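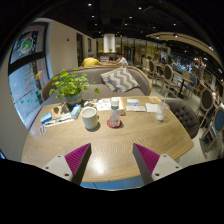

Equity research writer wanted, small and mid caps (part-time to start)

Hello! I'm Ilari Harju and I run Dudum, a tiny research shop that writes notes on listed companies most of the big brokers gave up on years ago. We cover property, packaging, a bit of shipping, and one very odd maker of garden sheds that I'm fonder of than I should be. There are 4 of us at the moment and we're behind on everything, so I'm looking for a fifth.

The job is mostly reading accounts and then telling people what's in them. You'd take over the coverage of Trumthorpe and Cordeiro from me, which means a full note after each set of results, a shorter one if they buy or sell something big, and a model that other people can open without swearing. Trumthorpe is a landlord with a lot of retail sheds and a debt pile that needs refinancing, so there's plenty to get your teeth into. Cordeiro makes cardboard boxes (I love it, margins all over the place!) and changes how it splits out its divisions nearly every year, so you'll be restating old numbers whether you like it or not.

Once you're settled I'd want you to start on Mevex from scratch. We don't cover it yet and two clients keep asking.
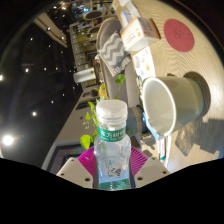 I should say what a note looks like with us. Front page, 300 words at most, with the rating, the target price and how we got to it. After that you can go on as long as the company deserves. I edit everything myself and I'm picky about plain English, so if you write "headwinds" I'll ask you which ones. You get your name on the note and you talk to the clients about it yourself. I don't sit on the call unless you want me there.

You'll need to be happy with a cash flow statement, able to build a three-statement model without a template, and able to change your mind in print when the facts move. I'd like at least 2 years spent somewhere near company accounts, but that could be audit, credit, a newspaper's money pages or the finance team of a housebuilder. I came from audit myself and my first notes were dreadful. The CFA is nice to have and we'll help with the exam fees if you're part way through. Please don't worry about knowing the fancy terminals, we can only afford the one login anyway and we take turns.

Hours are three days a week for the first 6 months, then full time if we both fancy it. February is hectic with full-year results, so I'd ask you not to book your skiing then. The rest of the year is fairly civilised. You can work from home as much as you like, though I do like everyone in for results mornings.

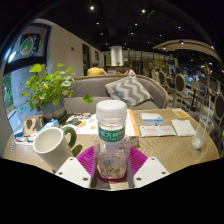
Mug and bottled drink on the round table

Pay depends on what you've done before and I'll tell you the range in our first chat, before you've spent an evening on anything. There's a pension, and a small share of what clients pay for the companies you cover.

To apply, send me a CV and one page on any listed company you think the market has got wrong, up or down. No charts needed. Old work is fine if it's yours and you're allowed to share it. I read them all and I answer them all, even if it takes me a few days in the busy weeks!

Closing date is 01/10/2018. If you've a question first, use the contact form on the Dudum site and put "writer job" in the subject box so it comes to me.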